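Notes > Workshop > Finishes

Refinishing the kitchen table, part two

7 Sep 2023, by Thabiso Engelbrecht

The first post covered getting the old varnish off. By the end of August the top was bare, flat and slightly furry, and I had run out of reasons to put off choosing a finish. The table is a second-hand Stullum. The top is pale and shows the broad wavy grain you get on pine. I wanted to keep it pale, which ruled out ordinary Danish oil and anything with linseed in it.

Materials

One tin of Cerska hard wax oil, matt, with a little white pigment. One white nylon pad. Lint-free cloths. Abrasive discs. The pigment matters on softwood. Clear oil on my offcut went the colour of weak tea overnight, and the pigmented oil hardly shifted.

Sanding

I had stopped at 80 when stripping, so I went 120, 180, 240, vacuuming between grits. The tin says to stop at 150. I tried both on the underside. The 150 patch took more oil and felt rougher after drying, and the 240 patch was smoother but needed longer buffing. I went with 240 and accept that the film may be thinner.

Raising the grain

Wipe with a damp cloth, leave for 4 hours, knock back by hand with a worn disc. I did this twice. The second pass raised very little and could be skipped.

First coat

Thin, applied with the pad along the grain, one board width at a time. After ten minutes I wiped off everything that would come off. The dark bands take up less oil than the pale areas between them, so any surplus sits on the bands and dries shiny. If you see this, buff again before it grabs.

Second coat

Same method, next morning, using more than half as much oil again as I needed. Most of it ended up in the cloth. Dry the cloths flat outdoors before binning them, as they can self-heat.

Result

The sheen is soft and matt and the stripes still read clearly, tan on cream. I am leaving it alone at two coats.
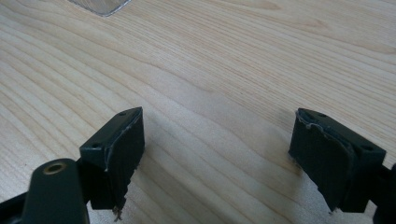
Still to do

The legs, which are a different timber and have four layers of gloss on them. I also need to decide about the edge, where the old varnish went deeper than on the top. Part three when that is done.

Comments

Elvira Paucar
Did you oil the underside as well? Mine cupped after I only did the top.

Thabiso Engelbrecht
One coat underneath, same oil. No movement so far.

Villads Bech
I stop at 150 on pine and have never had trouble with it feeling rough. Might be the pad.

Karabo Joubert
How does it cope with hot mugs?

Thabiso Engelbrecht
Not tested. The tin asks for a week or two of curing first, so we are using mats.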